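3. Materials and methods

3.1 Study area

Seed was collected in the Plemgate tract, a 120 ha block of second-growth forest on the north bank of the Valla River. The tract was logged and grazed until the middle of the last century and has been left alone since. The canopy is mostly red maple and tulip tree, with beech and black gum on the lower slopes. Soils are acidic loams over sandstone, thin on the ridges and deeper near the river. The understory is open in most places, and red maple seedlings are common wherever light reaches the ground.

Red maple (Acer rubrum) flowers early, before the leaves open, and its samaras ripen and fall in late spring. Most seed can germinate soon after it lands, although a share of the crop may wait until the following year. Crop size varies widely among trees. For this reason we sampled by tree and kept each lot separate through every later step.

3.2 Seed collection

We selected 17 mother trees, all of them at least 50 m apart and all with crowns that could be reached from the ground with a pole. Trees growing along the access road were left out. Fruiting branches were shaken in May, when the wings had turned from red to tan and the samaras came away easily. Cloths were spread under each crown to catch the fall. Material was carried out in paper bags marked with the tree number and was sorted the same evening.

Sorting was done by hand. Samaras with insect holes, split walls or flat, empty seed cavities were discarded, along with twigs and flower remains. The two halves of each pair were separated where they had not already come apart. After sorting we had 2711 sound samaras, of which 2000 were used in the germination trial. The rest were kept back for measurements of wing length and dry mass (Section 3.4).
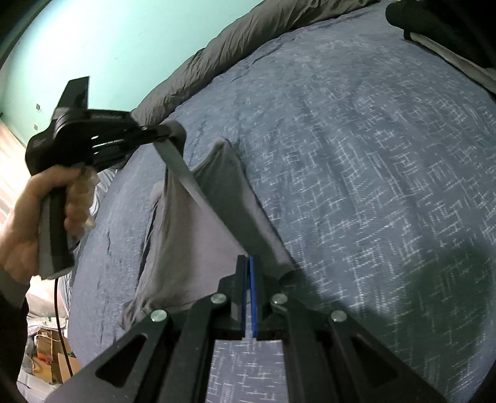
Figure 2. Gray cloth on a blue-gray patterned sheet.

3.3 Germination trial

The 2000 samaras were divided evenly between two treatments. In the first, seed was sown fresh, within four days of collection. In the second, seed was held in damp sand at 4 °C for eight weeks before sowing. Not all trees gave enough seed to fill both treatments equally, so the number per tree ranged widely, and mother tree was entered as a random effect in the analysis.

Seed was sown in shallow trays on a mix of peat and coarse sand, with the wing left on. Each samara was pressed into the surface and covered to a depth of 5 mm. Trays stood on open benches in the Uchida greenhouse under shade cloth that cut the light by half. Their positions were changed at random once a week. Water was given from below every second day, and more often in hot spells.

A seed was scored as germinated when the root tip was visible and longer than 2 mm, or when the seed leaves had broken the surface. Trays were checked every day for the first three weeks and twice a week after that. Seeds that had not germinated by the end of the trial were cut open. Those with a firm, green embryo were recorded as dormant – soft or brown ones were recorded as dead.

3.4 Wing and mass measurements

Samaras kept back from the trial were dried at room temperature for ten days. Wing length was measured from the base of the seed cavity to the wing tip with digital calipers, and the widest point of the wing was taken at a right angle to this line. Broken wings were left out of the length data but kept for mass. Seeds were then removed from the fruit wall, dried again at 70 °C for 48 hours and weighed singly.

All measurements were made by one observer (Elvira Restrepo) to avoid differences in handling. A subset from each tree was measured a second time on a different day. The two sets agreed closely, and the first reading was used throughout. Voucher branches from each mother tree, with fruit attached where possible, were pressed and placed in the Sonton herbarium.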